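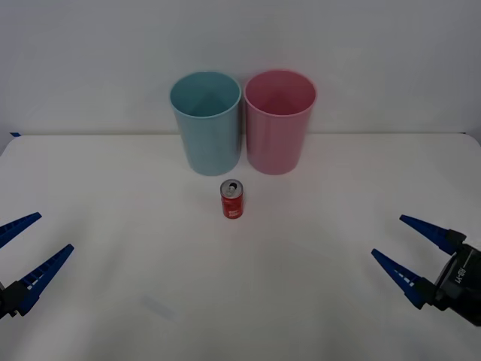 Two plastic cups and a small can

Tue 9 June

I gave away most of our drinking glasses in May. We had 14 of them, in 5 different patterns, and I was tired of washing things I didn't like. What's left for everyday use is plastic — one light blue cup, one pink — and I've come to prefer them.

They have the same shape, with a rounded rim and a body that gets narrower toward the base. The pink one has ended up as mine.

I've also switched to the short cans of soda. The red one by the cups is a good deal smaller than they are, and once it's open we split it. A full-size can used to go flat on the counter before I got to the end of it. The short ones cost more per ounce, and I've decided I can live with that.

Gerrit Motaung wrote to ask if plastic changes the taste. I don't notice it with soda. With plain water I do a little, mostly when the cup has come straight out of the dishwasher, so I wash them by hand now and leave them upside down on a towel overnight.

Next I want to go through the mugs. There are 4 I would keep.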